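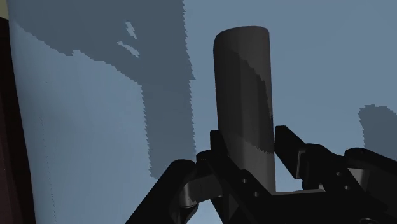

4.2 Naming Plain Shapes

Figure 3. A plain upright form, dark gray, with a rounded top. A darker band slants across its middle.

Most of our trouble with the Jomelis word lists came from shapes that had too few features. Give a person a teapot and they say "teapot." Give the same person an upright gray cylinder of the sort in Figure 3 and they become a poet. Answers from the first round for forms of this type included "post," "tube," "candle, but sad," and "the thing at the end of the parking lot." One writer at the Costigan site handed in "column" for every item on the sheet, teapot included, and was kept in the sample under the rules we had set for ourselves in a more trusting mood.

We asked 34 adults to write a short label for each of 17 plain forms, then to do it again two weeks later without seeing their first answers. Half of the group lived in Gakimum, where the local word for a fence post also covers rolling pins and tall children. We had expected this to produce a clear split between the sites. It produced a small one, and most of it came from the rolling pins.

Labels were scored with Grader, our in-house matching script, which treats two answers as the same if they share a root word. Grader is quick and has no sense of humor. It scored "candle" and "candle, but sad" as a full match, a ruling that two of the authors still dispute. It also paired "post" with "post office," and we corrected that by hand.

Agreement between the first and second rounds was lowest for forms with one curved end. People who had written a shape word the first time ("cylinder," "rod") tended to write it again. People who had reached for an object usually came back with a different object, often from the same room of the house. Kitchens did especially well. In 15 cases the second label was longer than the first, and in one of these it ran onto the back of the sheet and included a complaint about the chairs.

Shading was not mentioned in the instructions, and few people brought it up. Those who did treated a dark band as part of the object and wrote things like "striped post." We return to the stripes in Section 5, along with the chairs.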